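Skip to content
Home Projects Word lists Blog Contact

6 min read

# pathirana-recipes

Hi, and welcome to my pile of recipe cards! This repo is 1,111 recipes typed up from index cards, notebook pages and the backs of envelopes, all of which came out of one kitchen on Pathirana Street in the town of Pretberg. I typed most of them myself over two winters (slowly, with tea) and I'm still finding mistakes, so please be kind and open an issue.

## What's in the box

`recipes.csv` is the main file, one recipe per row. The columns are:

- `card_id` – a number I penciled on the back of each card
- `title` – as written, misspellings and all
- `body` – the full text, line breaks kept
- `category` – my own guess, see below
- `hand` – A, B, C or U for unknown
- `stains` – yes or no. I know. I like this column a lot.

There's also `units.csv`, which lists the odd measurements I ran into, 60 of them so far. "A teacup" is easy enough. "A Hateck tin" took me weeks to sort out and I still only have a best guess for it, so if your family used the same tins for baking, write to me!

## How I typed them

I tried scanning and running text recognition first, and it was hopeless on hand B, who wrote everything in soft pencil and joined up her numbers. So I went back to the keyboard. I kept the spelling exactly as it was. If a word beat me completely, it's marked `[??]`, and if I'm fairly sure but wouldn't bet lunch on it, there's a single question mark after it, like `nutmeg?`.

Fractions were a pain. The cards use every style going, so in `body` they're left alone, and nothing has been converted to grams. I thought about adding a converted column and got as far as the pancakes before I realized that flour by the teacup depends a lot on who's holding the teacup.

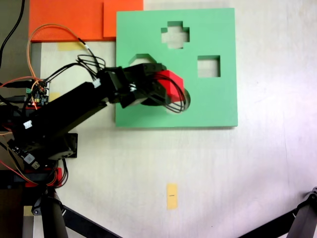 Categories were the other headache. I started with 47 of them, which was silly (I had one just for things with rhubarb), and I've since boiled it down to soups, mains, sides, bread, cakes, cookies, preserves, drinks and "other". Other holds the floor polish, two cough syrups and a recipe for feeding geese. Please don't make the cough syrups.

## Who it's for

I put this together for people who like old home cooking, and for anybody who wants a small, messy text set to play with. Narendra Tiwari used an early copy to test a spelling matcher and sent me back a list of every way the cards spell "cinnamon", which is now in the `extras` folder. I hadn't asked for it and it made my December.

If you cook from it, remember that oven temperatures are mostly missing. You'll get "a good oven" or "a falling oven" and that's your lot. I've had decent luck starting bread hot and turning it down when I start to smell it, but my oven is old and runs wild at the back left corner.

## Known problems

- Cards 212 and 213 were stuck together and I may have merged two puddings.
- Hand C might be two people. The capital G changes halfway through.
- Some titles appear more than once. Those aren't duplicates, they're different attempts at the same cake, and the later ones are usually better.
- The file opens badly in the Eltemitz editor, which chokes on the line breaks. Any other spreadsheet program I've tried has been fine.

## Names and privacy

Plenty of cards say who the recipe came from. I swapped last names for initials and left first names in, so you'll see "Aunt Rosa's relish" but never her surname. Two cards had a letter on the back and I left the letters out completely.

## Using it

Free to use, share and cook from. A mention is nice but I won't chase you for one. If you fix a reading, put the `card_id` in the title of your pull request so I can go dig out the card and squint at it with you.

Next up is the notebook with the water damage. I've done nine pages!

We use cookies to make this site work. Accept | Manage settings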